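Ticket 1253 – Listing photos not loading, Flillenley rental page
Opened: March 2020
Handled by: Gregor Rankin, Zuda Listings Support

1. Report
The agent at Van der Linden advises that the two-bedroom listing displays its floor plan but no room photos. The monthly rent and deposit appear correctly.

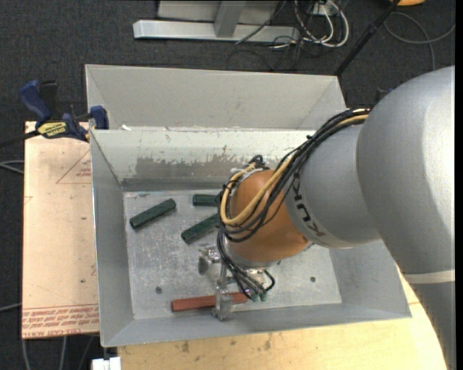
2. Action taken
The gallery held 27 files – 14 exceeded the upload limit. These were resized and the listing was republished.

3. Status
Pending confirmation from the agent.

Comments
Si-eun Geum: Kitchen photos are back, bathroom still blank.
Gandedstead Lettings: Same fault on our page.

Contact Support | © Zuda | Back to top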